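Octubre – por Mei Blackwood
Categoría: Ciencia para curiosos / ¿Por qué pasa eso?

Esta web utiliza cookies para mejorar tu visita. Aceptar | Configurar

¿De dónde sale el polvo?

¡Vamos a hablar de una de las cosas más pequeñas y más viajeras de tu casa! Pasa el dedo por encima de un estante que lleve tiempo sin limpiarse y mírate la yema. ¿Ves esa capita gris? Pues ahí hay trocitos de muchísimos sitios distintos, y algunos vienen de lejísimos.

Una parte del polvo sale de ti. Tu piel se renueva todo el rato: las células de arriba se van secando y se desprenden en escamitas tan finas que no las notas. También hay pelusa de la ropa, de las sábanas y de las alfombras (cada vez que te quitas un jersey sueltas un montón de fibras, ¡un montón!). Si tienes gato o perro, súmale sus pelos.

Otra parte entra de la calle. Tierra pegada a los zapatos, hollín, polen en primavera, granitos de sal si vives cerca del mar. Y a veces llega polvo del desierto del Sáhara, que el viento levanta muy alto y lleva por encima del océano hasta América. Imagínate, un grano de arena diminuto que cruza el Atlántico sin barco ni avión.

¿Y por qué flota? Porque pesa poquísimo. El aire lo empuja por todos lados y le cuesta mucho caer. Si entra un rayo de sol por la ventana, verás las motas bailando – suben, bajan, dan vueltas – aunque a ti te parezca que el aire está quieto. Cuando por fin se cansan de volar, se posan en lo primero que encuentran: una mesa, un libro, la hoja de una planta.

Las superficies claras disimulan muy bien el polvo gris clarito. 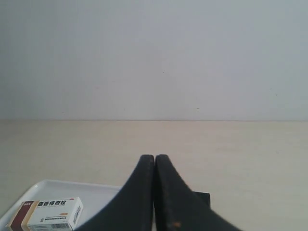
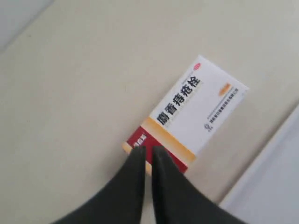
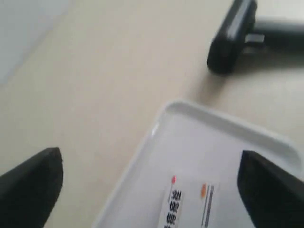
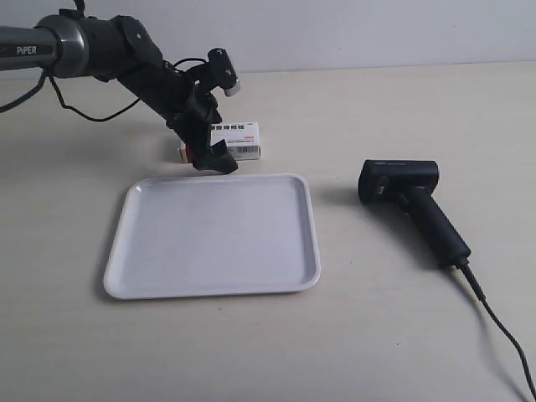
Gus Mercado nos escribió para contarnos que en su casa el polvo se nota mucho más en la tele que en la mesa, y preguntaba si la tele lo atrae como un imán. ¡Qué buena pregunta, Gus! Es algo parecido, pero el truco se llama electricidad estática. Es la misma fuerza que te levanta el pelo cuando frotas un globo contra la cabeza. Algunas pantallas y algunos plásticos se cargan un poquito y las motas se les pegan. Además, sobre el negro se ve todo.

Un experimento para hacer en casa

Necesitas 2 tarjetas de cartulina negra y cinta adhesiva transparente de la ancha. Recorta una ventana en cada tarjeta y tápala por detrás con la cinta, de modo que el lado pegajoso quede mirando hacia ti. Pon una tarjeta junto a la puerta de la calle y otra debajo de tu cama. Espera 3 días sin tocarlas (esto es lo más difícil) y luego míralas con una lupa.

¿Cuál tiene más fibras? ¿Hay alguna de color? A mí me salió una azul larguísima debajo de la cama, y tardé un rato en darme cuenta de que era de mis calcetines.

Si te da por estornudar mientras investigas, es normal: tu nariz está echando fuera lo que le molesta. Los pelitos de dentro y los mocos – sí, los mocos – atrapan un montón de polvo antes de que llegue a los pulmones.

Para limpiar, mejor un trapo un poco húmedo. Con uno seco, muchas motas vuelven al aire y se posan otra vez en el estante.

Etiquetas: polvo, aire, experimentos, electricidad estática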